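Wovham Lawn Tennis Club
Minutes of the Match and Courts Meeting held on 6 Jan 2026 in the clubhouse

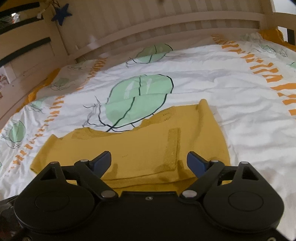
1. Attendance and apologies
Present: Deming Hou (chair), Ximeng Xia (match secretary), Theerawat Rungrueang (head coach), Jingyi Ding (minutes).
Apologies: Huiling Lü (courts and equipment). Her written report was circulated beforehand and taken under item 4.
The meeting opened at 7 pm.

2. Minutes of the previous meeting
The minutes of the October meeting were agreed with one correction. Under item 5, "second team" should read "third team". The chair signed the corrected copy.

3. Matters arising
3.1 Net posts, court 2. The winding handle has been replaced. The ratchet still slips under full tension and the net has been left 2 cm low at the centre between sessions. XX asked that whoever opens up for a match checks the centre height with the stick kept in the scorers' cupboard.
3.2 Winter league walkover. The league secretary has confirmed that the away fixture at Stisitz stands as a walkover against us. No further points deduction will be applied. Closed.
3.3 Gate code. Changed as agreed. Two members reported not receiving the email. JD has resent it.

4. Courts and equipment
4.1 Grass. HL's report states that courts 1 to 3 were scarified and overseeded on schedule. Germination on the baselines of court 3 is poor at the car park end. She proposes to re-seed that strip in spring and to open court 3 later than the other two. Agreed.
4.2 Hard courts. Moss treatment was applied to courts 4 and 5. Court 6 was missed owing to standing water by the side netting. The contractor will return at no extra charge once the channel has been cleared. TR noted that the junior groups had been moved off court 6 and that this was workable until the evening sessions grow.
4.3 Floodlights. One lamp on the north mast of court 5 is out. Two quotations were received, both including access equipment. The lower came from Clatex at £500. The higher included a second lamp as a spare. Members discussed whether a spare would keep its value if the lights are converted to LED. It was agreed to accept the lower quotation.
4.4 Resurfacing fund. The fund stands at £4000. DH reminded the meeting that this money is set aside for courts 4 to 6 and cannot be used for the floodlights. The lamp repair is to be charged to general maintenance.

5. Summer league entries
5.1 Number of teams. XX proposed entering four teams, one more than last season. The additional team would be a mixed doubles side in the lowest division. She has 11 names, of whom three have also asked to be considered for the second team. League rules allow a player to move up twice before being tied to the higher team.
5.2 DH asked whether court time was available. XX tabled a draft fixture grid. There are two evenings on which both the third team and the mixed side would be at home. On the grass this would need all three courts, and court 3 will not be open for the first of them (see 4.1). TR suggested playing that tie on hard courts. The league permits this if the visiting club is told 7 days ahead and both rubbers use the same surface.
5.3 Four teams were agreed. XX to submit the entries and to request a reversal of the first clashing fixture. If the reversal is refused, the tie goes to courts 4 and 5.
5.4 Balls. The league has changed its approved list. The balls left over from last season may be used for practice but not for matches. XX to order through the league scheme.

6. Coaching report
6.1 TR reported that the junior squad is full and that a waiting list is being kept for the under-12 group. The adult beginners' course is half full. Start dates for both were confirmed.
6.2 Serving clinic. The trial clinic was well attended, though the session overran and delayed the ladder matches. Future clinics will finish fifteen minutes before the next booking.
6.3 Ball machine. The battery no longer holds charge for a full hour. TR to find the price of a replacement and report back. Members' bookings are to be limited to 40 minutes until then.

7. Club championships and the Tian Cup
7.1 Format. The singles events will remain straight knockout with a plate for first-round losers. A proposal to play a match tie-break in place of a third set was discussed. TR was in favour for rounds before the semi-finals – last year two quarter-finals ran into fading light. XX preferred full sets throughout. On a vote the proposal was carried, three to one. Semi-finals and finals will be the best of three full sets.
7.2 Seeding. To follow ladder positions on the closing date for entries. Players absent from the ladder for the whole of the previous season will not be seeded.
7.3 Tian Cup. The handicap doubles will again be drawn on the day. DH to have the plinth engraved with last year's winners, which is outstanding.

8. Any other business
8.1 JD asked that match cards be returned within two days. Three from the winter league are still missing. XX to chase the captains.
8.2 Visitors' fees were left unchanged.

9. Actions
DH: accept floodlight quotation; engraving of cup plinth.
XX: league entries; fixture reversal; ball order; missing match cards.
TR: price of ball machine battery.
HL: drainage channel at court 6; seed for court 3; ratchet on court 2.
JD: circulate minutes and the new tie-break rule.

The meeting closed at 8.40 pm. Date of the next meeting to be confirmed by email.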